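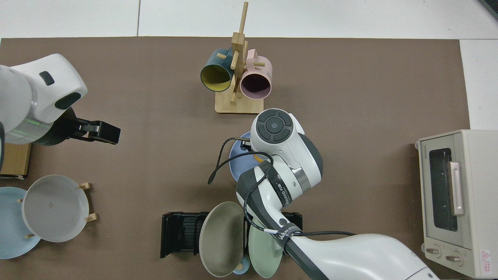 Read the Dresonar announcement twice over coffee. "Gene therapy for age-related hearing loss, restored in eight weeks." Restored in what, though? You have to get to the fourth paragraph before the word "mice" shows up.

2/ And they're young mice with one engineered mutation. Age-related hearing loss in people is a mess of noise, blood supply, dead hair cells, genes we haven't pinned down. Fixing a single broken gene in a healthy young ear is real work. It's a different problem from the one in the headline.

3/ The dose arms: 30 animals in total, split between treated and control. The chart has error bars but the caption doesn't say if they're standard deviation or standard error. I've asked. The press office sent me the press release.

4/ Rultton put money in last May, and the pitch deck going around says "2,000 patients in the pipeline." I read that as people who filled out a web form. Signing up for a newsletter doesn't make you a patient.

5/ Someone will bring up Collel, so fine. Collel had better animal data than this, in a bigger species, and still stopped its trial when the immune reactions came in. The viral shell Dresonar describes sounds a lot like the same family. If they changed it, I'd love to see how. The preprint says "proprietary."

6/ Yutong Xia made a good point in my replies: the surgical route is new, and getting an even spread through the inner ear has been a headache for years. Agreed, that part looks solid to me. I'd have read a whole paper on the delivery and been happy.

7/ Dragica Hodžić asks whether I'm against companies talking early. No. Talk all you want, just put the species in the title. My aunt called on Tuesday to ask if she should cancel her hearing aid fitting. She should not cancel her hearing aid fitting.

8/ What would move me: older animals, a second lab, and follow-up longer than 8 weeks. Tierney is supposed to be running a repeat with its own mice. Until I see those numbers I'm leaving this one in the "maybe" folder, which is getting pretty full.

9/ Also, the preprint has two different figures labeled Figure 2. Somebody please fix that.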